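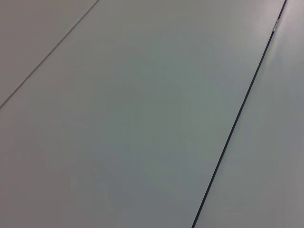
Varville: tribunal manda libertar os três professores da escola Lavwood

Boas notícias, e das grandes! O tribunal de recurso de Varville ordenou a libertação dos três professores da escola Lavwood que estavam em prisão preventiva desde junho. A decisão foi lida às 16h20, numa sala tão cheia que houve gente a ouvir do corredor, e quando a juíza chegou à palavra "imediata" já quase não se percebia o resto. Quem acompanha este boletim sabe o que isto significa para nós – foram 128 dias de detenção, e em muitos deles nem os advogados conseguiram visitar os seus clientes.

Para quem chegou há pouco, um resumo rápido. Os três foram detidos à porta da conservatória, onde tinham ido reconhecer assinaturas para uma petição contra o encerramento da biblioteca municipal. A acusação falava em "pertença a organização ilegal" e assentava quase toda numa lista de contactos retirada da Arby, a aplicação de mensagens que meia cidade usa para combinar boleias e jantares. Ter o número de alguém no telemóvel foi apresentado como indício. A defesa contestou desde a primeira audiência, e o tribunal veio agora dar-lhe razão: a lista, sozinha, não sustenta uma suspeita forte, e a procuradoria não juntou mais nada ao processo dentro do prazo.

Eimear Cullinane, que coordenou a nossa equipa de observação, esteve em todas as sessões e mandou-nos mensagem ainda nas escadas do tribunal: "Estou a tremer. Já os vi, estão magros, estão bem, perguntaram pelos alunos." Eimear vai publicar o relatório completo nas próximas semanas, com a cronologia das audiências e os despachos traduzidos. Vale muito a pena ler, sobretudo a parte sobre as renovações automáticas da prisão preventiva (a terceira foi assinada sem que ninguém tivesse sido ouvido!).

Queremos também agradecer a toda a gente que escreveu. Seguiram 1311 cartas para o estabelecimento prisional, de leitores deste boletim e das escolas parceiras em Nepia, e sabemos agora que pelo menos 300 foram entregues. Um dos professores contou à família que as lia em voz alta à noite, para os companheiros de cela. As restantes continuam retidas e a defesa já pediu que sejam devolvidas.

Atenção, porém: o processo continua. Os três saem com termo de residência, têm de se apresentar na esquadra de quinze em quinze dias e não podem sair do distrito. Os passaportes ficam apreendidos. O advogado Bello Adebisi vai pedir o levantamento destas medidas e está confiante quanto ao regresso às aulas, que depende ainda de uma decisão administrativa separada, porque a suspensão de funções foi ordenada pela direção regional de ensino e não caiu com a decisão do tribunal.

O que podem fazer agora? Escrever à direção regional a pedir que a suspensão seja revista. O modelo de carta está na nossa página, em português e em inglês, e leva cinco minutos a preencher. Por favor, mantenham um tom cordial e não mencionem outros processos em curso em Varville, a pedido expresso da defesa. Se preferirem escrever diretamente aos professores, mandem as cartas para a nossa morada habitual e nós fazemo-las chegar às famílias.

A sessão online com Eimear e Bello fica marcada para as 19h00, no dia que indicaremos por correio eletrónico a quem se inscrever. Há tradução simultânea e metade do tempo fica reservada para perguntas, por isso tragam muitas!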